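Robots, Cold Feet and a Very Long Drive

6 February 2019

So I have been promising to write up the robot open day for ages and my sister has started asking if I made the whole thing up. I did not! It was back in November, I have a stack of handouts to prove it, and now that the heat is finally working in my office again I can sit down and type.

Some background for the new people. My friend Dale Wong and I signed up for the open day at Traseck last summer, when it seemed like a million years off. Traseck is a small automation outfit that rents half of an old furniture showroom out past the county fairgrounds, and once a year they unlock the doors, put out coffee and let regular folks wander around and bug the engineers. Tickets were free, you just had to email. Dale runs the shop class at the high school and wanted ideas. I wanted to see robots. That was my whole reason and I'm not ashamed of it.

We left at 6 in the morning, which was my idea and which I heard about for the entire drive. Doors opened at nine-thirty. We ate egg sandwiches in the parking lot with the heater going and watched a guy try to hang a banner in the wind.

They split you up into groups as you came in, and there were 16 of us in ours, including two very serious kids with notebooks and a retired couple who go to this kind of thing all over the state (they had opinions about the coffee, and they were right). First stop was a talk about Gumitton, the name they've given the software side of the project. I followed maybe half. What I did get is that they don't write out every motion for the arm anymore. A person steers it through a chore over and over, all of that gets saved, and then the software learns from the saved runs. There was a number up on the whiteboard, 1,726, and one of the notebook kids asked what it was. It was the count of saved runs so far. Somebody had to sit there and do every one of those! The woman giving the talk said her wrists hurt by lunch most days and that she has started picking up groceries funny.

Then we got to go into the back, where the stations were. Dale made a beeline for the one with all the cables because of course he did. I stuck with the dishes.

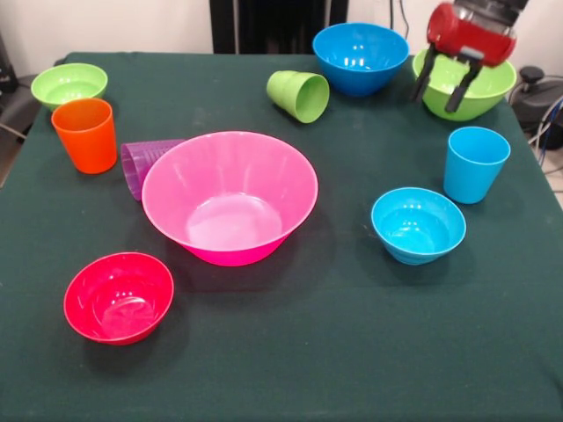
I stayed at that table way longer than you're supposed to. The engineer there was a soft-spoken guy, and he was so patient with us. I asked him why they used kids' party colors and he said they wanted plenty of variety and also the dollar store was close. He said the bowls aren't what gives them fits, it's the cups, and especially a cup lying on its side, because the arm has to come at it from a whole different direction and there isn't much to hang on to. And if something else is sitting right up against it, well, now you've got two problems. He used his own hand to show us, pinching the air with two fingers, and then about six of us were standing there pinching the air. I've been doing it at home ever since when I unload the dishwasher. Try picking up a tipped cup with just a thumb and one finger, no cheating with the others. It's harder than you'd think!

One of the notebook kids wanted to know if it ever drops anything. "All day long," he said, and everybody laughed, and he looked kind of pleased. I liked him a lot.

He also let us in on the office argument, which is whether the practice table should be neat or messy. Half the team wants everything lined up so you can tell what went wrong. The other half says my kitchen doesn't look like that and neither does yours, so what's the point. I'm with the second half. He should see my counter on a weeknight.

Lunch was chili in the loading bay. I had the cornbread and then I had Dale's cornbread. There was a raffle too, and my ticket was 1076 - or 1,076 if you're fancy - and it did not win. The prize was a Sedow tool bag and the retired couple got it, naturally. They've probably got a closet full.

The afternoon was a bit of a letdown by comparison. There was a session on a Kolář gearbox that lost me right after the title slide, and my feet were freezing because that building has a concrete floor and I wore the cute boots. Wear thick socks if you go. Also bring a water bottle, the only fountain is by the front desk and the line was silly.

Dale came home with four pages of notes and a plan for the spring semester that involves a lot of salad tongs. I've offered to donate my old plastic dishes. He has not said yes yet, but I already have them in a box by the door.

They told us there will be another one this November and I've already put my email in. If anybody local wants to ride along, leave me a comment. I'll even let you pick what time we leave.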